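Sturnura

A small planner for getting things out of bins. I started it because our old grasp script was one giant file and I couldn't find anything in it anymore. It takes a depth picture of a bin, comes up with a pile of grasp ideas, throws away the ones that would crash the arm, and hands back the best one. That's pretty much the whole thing!

What's in the box

propose.py comes up with the grasps (600 per picture by default, change it in config.yaml if your machine is slow)
walls.py knows where the bin is and says no a lot
rank.py sorts whatever is left
send.py talks to the arm, through Plitora if you have it or straight over the socket if you don't

Getting it going

Clone it, make a fresh Python 3 environment, run the setup script, then run check_bin.py before anything else. Please do run that one. It draws the bin walls over your depth picture, and if the lines are off by more than a finger width your calibration is old and nothing after that will make sense. (I lost a whole afternoon to this in June.)

Stuff near walls

Most of the work since the last version went into walls.py. The old one shrank the bin by 20 mm on every side and called it a day, so anything sitting close to an edge was just never picked. Now it checks the real shape of both fingers, plus the wrist, against each wall. It's slower, but long skinny things lying along a side get a fair chance. Cables on the wrist are still modeled as one fat cylinder, which makes it too careful when the arm reaches low over the near wall. If you want to fix that, I'd love a pull request.
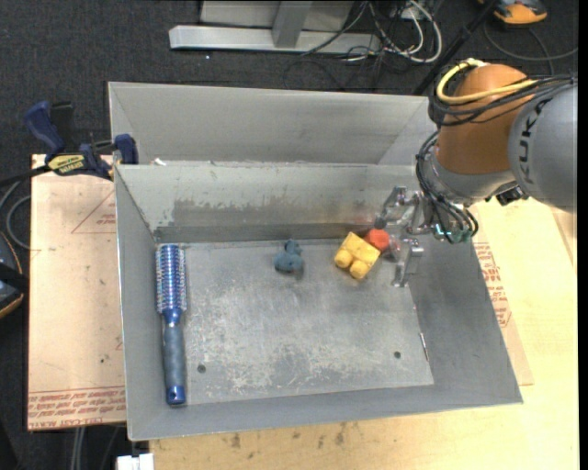
Page last changed: Jun 24, 2020, by Rostam Mirzaei

The hairbrush is a good test for the new wall check, with that long handle running next to the left side. The block and the little blue figure are more about the ranker, which has to choose between small things near the back wall. Scratched metal floors leave holes in the depth, so turn on fill_holes for a bin like this one.

Known problems: rank.py ties are broken at random, and send.py hangs if you unplug the gripper first.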